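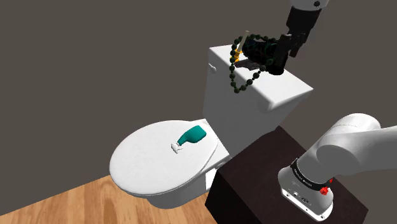

## Balura housekeeping gets an arm for the bathrooms (on screen, for now)

3/14/25 - Plenty of you have been asking what's going on in the old linen office on the second floor, so I went up and spent my lunch break there. It's the bathroom robot! Well, the computer version of it. Balura signed up with Sernis in January to try out an arm for clearing and tidying guest bathrooms at the Vernton building, and before anything gets bolted down near an actual toilet, the whole job is being worked out in a simulator.

The practice bathroom is pretty bare. Plain wall, wood floor, a white toilet, and the arm sitting on a dark table right beside it, reaching over the tank. What got me was the clutter. There's a teal spray bottle lying on its side on the closed lid, and up by the tank there's a candle in a holder and a loop of green beads hanging down in front of the cover. I laughed out loud, because anyone who has cleaned the long-stay rooms knows that tank top. People treat it like a shelf. Jewelry, candles, phone chargers, you name it.

And that's the part the arm is supposed to help with. The plan (they're calling it Mabuza, don't ask me where that came from) has it clearing the lid and the tank so one of us can come in and scrub without stopping to move somebody's things first. It won't be scrubbing anything itself. I asked twice. Wiping a curved bowl is a whole different problem, according to the Sernis people, and nobody at Balura has paid for that.

So what changes for us? Here's what I got out of the meeting afterward.

The trial covers six rooms, all on the long-stay floor, and two of us per shift will be trained to work with the arm. Training is 40 hours, paid at the regular rate, and a good chunk of it is sitting at the simulator, steering the gripper yourself and marking down where it gets stuck. I had a go. Beads are awful! They look like one thing and behave like a string of tiny separate things, and I had them sliding off the gripper before I'd figured out which control did what. The spray bottle was friendlier. I'd take a bottle over a necklace any day.

Nobody's hours are being cut during the trial, and we have that in writing on the board by the time clock. After the trial is a fair question, and I didn't get much of an answer. "We'll look at the room times" was the closest anyone came. I'd like to hear more than that, and I said so.

There's also the matter of guests' belongings. Right now if I move a candle and it chips, I fill out the slip and my supervisor calls the guest. If the arm chips it, who fills out the slip? Right now it would be whoever is on shift with it, and a few of us weren't thrilled about that. The slip is supposed to get a separate box for the arm before the first room goes live. I'll believe it when I see the new pads in the supply closet.

On the plus side - and I do think there is one - my back would be glad of less bending and reaching around tanks all morning. Two of the women on early shift said the same. They've also asked for the table to be on wheels with a decent brake, which seems like the kind of thing you only think of if you've pushed a full cart down that hallway with the bad carpet seam. The Sernis folks wrote it down.

If you want to try the simulator, it's open during both lunch breaks and you don't have to be on the training list. Bring your own coffee, the machine up there is still broken. Sign-up for the training spots is on the clipboard by the laundry chute, and night shift can put their names down too, even though the first version of the sheet left them off.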